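# Fixture boards on the slatted panel at Gavivden: fixed position or removable?

**Facilities_Desk** wrote on Feb 24, 2019:

Members who use the assembly bay at Gavivden are invited to comment on the mounting of the gray plastic fixture board on the slatted aluminum panel.

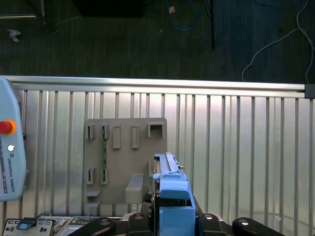 The question before us is whether boards should be given one permanent position or should continue to be taken down at the end of each booking. Grevoma and Rusa, the two groups with standing bookings, have expressed different preferences. Comments will be collected here until the room schedule is revised.

---

**rusa_bench** wrote:

Our group favors a permanent position. Each time a board is removed, the next user must align it again, and this takes time from a booking that lasts only 3 hours. In November we lost most of a session to a board that had been put back one slot lower than our written instructions called for. The instructions were correct. The board was not where they said it would be.

---

**grevoma_shop** wrote:

We must respectfully disagree. The purpose of a slatted panel is that items can be moved along it. If one board is fixed in place for the convenience of one group, the remaining users are left with whatever height and side that group has chosen. Our own work requires a lower position, and we have planned our bookings on that understanding.

May I also ask that the cost be considered? The quote we obtained from Gillies for a second panel was 3,000, not including fitting. That is a considerable sum to spend so that one board may stay where it is.

---

**rusa_bench** wrote:

We did not request a second panel. We asked that the existing board remain in place between bookings. These are separate matters, and I would prefer that the quote not be attached to our request.

---

**grevoma_shop** wrote:

The point is accepted, and I withdraw the remark about cost. The objection to a fixed position stands.

---

**layout_and_stores** wrote:

A middle course may be available. At our previous site, every position on the panel was marked with numbered tape. Users recorded the number on the booking sheet and returned the board to it when they had finished. A roll of the tape was priced at 99 in the last Gillies catalog we received, and one roll was enough for the whole wall.

I would add a note on the floor. The carpet in the bay is dark, and small screws dropped on it are very hard to find. Whatever is decided about the board, a tray should be kept within reach when fasteners are being removed.

---

**rusa_bench** wrote:

Numbered tape would be acceptable to us, provided that the number is checked at handover. A number that is written down and then ignored will put us back where we were in November.

---

**grevoma_shop** wrote:

Agreed as to the tape. We do not agree that a check at handover should be required of the departing group alone. Both groups should sign.

---

**Facilities_Desk** wrote:

Thank you for these comments. Numbered tape will be ordered and a column for the board position will be added to the booking sheet. The matter of signatures remains open, and further replies on that point are welcome. Until the new sheet is issued, please leave the board at the height at which it was found.

---

**layout_and_stores** wrote:

Please order the matte tape. The glossy kind lifts at the corners.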